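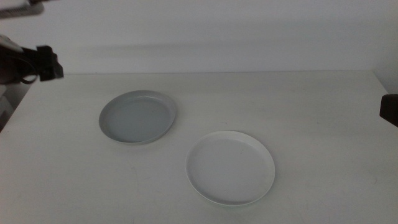 Feeding a shared table when everyone wants a different portion

Posted in Home and Household by Wanda Lindqvist

We are two adults, my mother-in-law and three teenagers, and the evening meal has turned into a bit of a mess. I cook one big pot of something and put it on the table and everybody helps themselves. The boys take most of it before my mother-in-law has sat down. She eats very little but she likes to have a choice, and by the time the dish reaches her it is mostly sauce.

I have tried plating up in the kitchen. That was worse, as half of it came back. I have also tried cooking more, but I am already using 700 grams of pasta on a pasta night and I am not keen to go higher. Our food shop last week was 123 pounds and that was without anything for packed lunches.

What I would like to know is how other people with a houseful manage it. Do you serve in the kitchen or at the table? Do you hold some back? My husband says I should leave it alone and let them sort it out between them, but he gets home late on most nights and does not see it.

We eat at half past six if that makes any difference. No allergies. One of the boys does not eat fish.

Rosalind Marchetti

I had four at home until a couple of years ago and we went through the same thing. What worked for us was a mixture. Meat, fish or whatever the main part was got served in the kitchen, one portion each, and then potatoes, rice, bread and vegetables went on the table for people to take as they liked. The expensive part of the meal was shared out fairly and the cheap part was there to fill up on.

For things cooked in one pot it is a bit harder. I used to take out the small portions first, for my father and for the youngest, and put those at their places before I called anybody. Then the pot came to the table. It only takes a minute and it stopped the arguments more or less overnight.

I would also look at the size of your plates. Ours were very large dinner plates, and a normal helping looked mean on them, so people piled them up without thinking. We went over to smaller, shallow ones with a bit of a rim and found less was scraped into the bin. Your mother-in-law might find a smaller plate easier too. My father was put off by a big plate of food and would eat better if it looked like something he could finish.

Seconds did not start until everyone had finished their first helping. I was quite strict on that. Teenagers eat fast and do not notice. 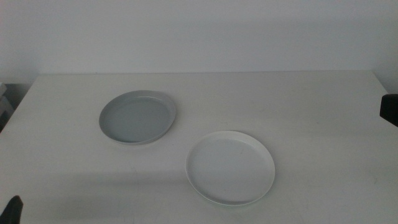

Boris Hájek thought the rule about waiting for seconds would be hard to keep up with boys of that age, and said in his house it had lasted until Wednesday. He did agree with taking the small portions out first. He wanted to know what happens when somebody comes in late, as his daughter has swimming and her dinner is always the one that gets raided.

Rosalind Marchetti

Boris, anything for a latecomer went in a lidded dish in the fridge with the name on it, before the rest of us sat down. If you leave it in the pot it is fair game. Mine knew that a dish with a name on was not to be touched, and if it was touched, the person who did it cooked the next night.

Cool it before it goes in the fridge, but do not leave it sitting out all evening. With rice I would be more careful still and get it in as soon as you can, then heat it until it is steaming right through.

Crescencio Cuesta

just feed the boys something at 4. toast, beans, anything. they come in from school starving and that is why they clear the table at half 6. mine have nearly a whole loaf between them most days but bread is cheap

Innes Cruickshank

I would go along with most of the above, Crescencio's toast included, but I don't think you need to cook more. I think you need to change what you are cooking. On 700 grams of pasta for six you are already over 100 grams a head, and somebody is getting far more than that if one person is going without.

Try putting lentils, beans or barley into the pot meals. A tin of beans in a bolognese is not noticed by anybody under 20, and it keeps them full for longer than extra pasta does. Soup first is the other old trick. Make a big pan on a Sunday out of whatever vegetables are on the turn, and give everyone a small bowl before the main part of the meal.

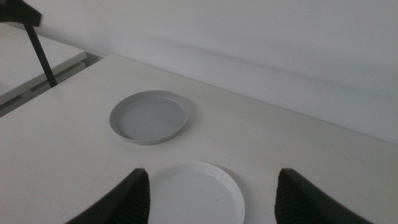 The soup also slows things down, so your mother-in-law has time to get settled before the main dish comes out. I do carrot and lentil mostly. It costs very little, it freezes well, and you can let it down with stock if more people turn up than you planned for.

On the serving itself, start the dish at her end of the table. Hand it to her yourself and let it go round from there. In our house it had always been put down in the middle, and the ones with the longest arms did best out of it.

One more thing, for the lad who does not eat fish. I would not cook him a separate meal. Bake the fish in one dish and do a tray of potatoes and vegetables with a few eggs broken in at the end - he can have that, and the rest can have both.

Wanda Lindqvist

Thank you all. I have started taking her portion out first and passing the dish from her end, and I have bought red lentils. Toast at four was going on already without my knowing, judging by the state of the bread bin. I will try the soup at the weekend.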